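About Grasura

Grasura is a small upholstery and soft furnishings school on the edge of Alluvwood. We teach adults how to strip, repair and re-cover chairs, footstools and small sofas. Most of our students come in with no experience and a piece of furniture they would like to keep.

How we started

The school began as an evening class above the Dandum fabric store. The class met on two nights a week and shared its tables with a quilting group, so everything had to be packed away by closing time. When the store gave up its upper floor, we moved to the old seed warehouse on Kong Street, where we still are. The building has 1175 square feet of teaching space, a loading door wide enough for a three-seat sofa, and a storage room where students can leave work between classes.

What we teach

The beginner course runs for 11 weeks and starts each September. Students learn to take off old covers without tearing them, check the joints, replace webbing, tie springs and build up a seat with horsehair or foam. The last three weeks are for cutting and fitting the new cover. A dining chair with a drop-in seat can be done in less time than this, and students who finish early usually bring in a second piece.

After the beginner course there are two ways to go on. The open workshop is for people who want to work on their own projects with a teacher in the room. The longer course covers deep buttoning, piping, loose covers and matching patterns across a back and seat – work that takes patience and a lot of pins.

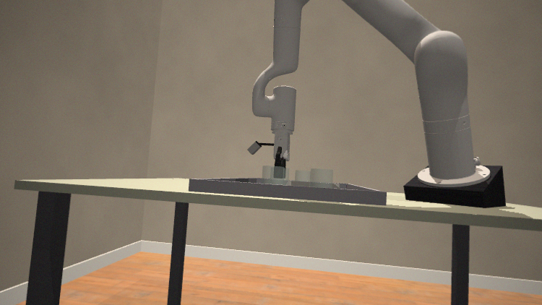
Tools and materials

Hand tools are included in the course fee. Each student has the use of a magnetic hammer, a ripping chisel, a mallet, a webbing stretcher, shears and a set of curved needles. We have industrial sewing machines and will show you how to thread and use them before you sew anything that matters.

Webbing, twine, tacks and burlap are sold at the school by the yard or by weight. Top fabric is not included. Please wait until your teacher has measured your piece before you buy it, as large patterns can add a good deal to the length needed. Dandum gives our students a discount on full-width cloth.

Fees and places

Classes are kept small and fill up early. A deposit of $60 holds a place and is taken off the final fee. We can return it up to two weeks before the course begins.

Visiting us

Our next open day is Sat 26 June. You are welcome to bring photos of a chair you have in mind, or the chair itself if it will fit in your car. Parking is behind the building – use the second gate, as the first one belongs to the tire shop.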